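Machines and Everyday Work – Handout 6
Chores: what can be done now, and what can't
Course tutor: Florencia Bustos

Read this before the seminar. It covers the same ground as the lecture, with a little more on clearing tables, which we ran short of time for. Bring your chore sheet from last session, filled in.

1. The question

The course question is whether machines can do household and shop-floor chores yet. Most of the trouble with it comes from the word "do". A machine can do a chore in a video, in a lab kitchen laid out for it, or in a home it has never been in, with the owner out at work. These are different claims and should be marked separately.

For this course we use three levels:

Level A – works once, with someone standing by.
Level B – works repeatedly in a place it was set up for.
Level C – works in a place it has not seen, without help.

Robot vacuum cleaners are at level C for open floor and drop back to B when there are cables and socks about. Dishwashers and washing machines are at level C for the washing itself. Loading and emptying them is the part people still do by hand, and that is where most of the research effort on chores now goes.

2. The shop floor first

Factories got robots early because the work could be arranged around the machine. The part arrives in the same place, the same way up, at the same moment. A robot of that kind needs very little sense of what is in front of it.

The Paulík packing line, which Marek Krajčí described in his guest talk, is a fair case. The line fills cartons with tubs of one size. It ran at level B for the whole of the trial. When the firm added a second tub with a softer wall, the grip had to be set again, and a worker was put back on the line until that was finished. Krajčí's view was that the machine had been bought for one job and did that job well, and that the sales talk had suggested a good deal more.

Korham, the warehouse in the second reading, is harder. Goods come in mixed boxes. The picking arm manages rigid packets and gives up on bags and anything shiny, which go down a side belt to a person. Note how the side belt is counted: the report treats a handed-over item as "completed". You should not.

3. The home

A home is not arranged around the machine. Take clearing a small table. To a person it is one chore. Written out as separate jobs it is longer:

Find the things that are to be moved.
Tell them apart from what is printed or lying underneath.
Choose one that can be reached without knocking the next.
Close on it hard enough to hold and softly enough not to squash it.
Lift, carry, put down the right way up.
Decide where it belongs.

The last job is often left out of demonstrations. Someone has chosen the place beforehand.

Look at the grip in particular. Two fingers closing on a cup from either side is the simplest hold there is, and the pads do much of the work. A smooth plastic cup that narrows towards the bottom gives the pads a sloping wall, so where they meet it matters. Then there is the background. Stripes and line drawings on a cloth can be taken for edges of objects, and clear or frosted plastic gives a camera less to go on than a plain solid colour does. 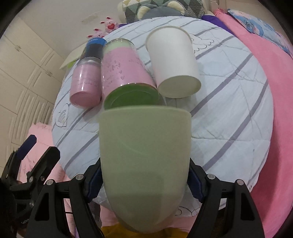 4. Where the training comes from

Older systems were programmed move by move. Newer ones mostly learn from recorded examples of people doing the task, either by steering a robot from a distance or by using a hand-held gripper of the same general shape as the robot's. The second way is cheaper and can be done in ordinary rooms, which helps with level C.

The weak point is coverage. The Tistodo exercise in the course pack used 202 recordings of cups being moved. Before you decide whether that is a lot, ask how many different cups there were, how many tables, and how many people made the recordings. The write-up gives only the first figure.

Noltarard is the other set we use. It is smaller but records failed attempts as well – dropped items, missed grips – and marks them as such. For our purposes that makes it the more useful of the two.

5. For the seminar

Work in groups of 3. Pick one chore from your sheets and write it out as separate jobs, as in section 3. Give each job a level, A to C, and name your source. If you cannot find a source, write "none found" and leave the level blank.

Allow 5 minutes per group for reporting back. Use the board, not slides.

Reading for next time: the Korham report, section on returns, and the first half of the Noltarard notes. Essay titles go up in February.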